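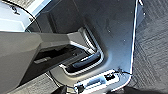 Issue 10

Flesow Garment Terms: README

Flesow is a controlled word list for describing secondhand clothing in store catalogs. It holds 393 preferred terms, each with a numeric code, a short definition and any variant spellings found in the source listings. Terms cover garment type, parts, closures, surface wear and color. Fiber content and sizing are out of scope.

Files

terms.csv: one row per preferred term
variants.csv: one row per variant, keyed to term_id
listings.csv: source listings, text only, seller names removed
changes.txt: edits by issue

All files are UTF-8, comma separated, with a header row. Empty fields mean "not recorded." They do not mean "none."

Sources

The list was drawn from 1,000 catalog listings supplied by Peltorix and Turton. Modupe Uzor and Venla Kettunen tagged the listings separately, and Stijn Van der Linden settled the disagreements. A further 200 listings from Cloutier were held back to check coverage and are not included in listings.csv.

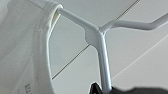
Part terms are assigned by position on the garment, and a part may have only one preferred term. "Collar," "neckband" and "neckline" caused most of the disputes. Under the current rule, neckline is the shape of the opening, neckband is the strip of fabric finishing it, and collar is a separate piece that folds or stands. The thick, curved rim on the white garment on the hanger is therefore a neckband, even where a listing says "collar." The patch of cream-yellow fabric inside it takes the color modifier INNER and does not change the main color, which stays off-white.

Known problems

"Jumper" maps to two terms. Filter on the region field before joining.
Wear terms were tagged from listing text alone and reflect the seller's wording.
Issue 9 codes for closures were renumbered in August. Use the old_id column to convert.

Corrections go to Hala Ait Brahim, with the term_id in the subject line.

Last edited Nov 23, 2022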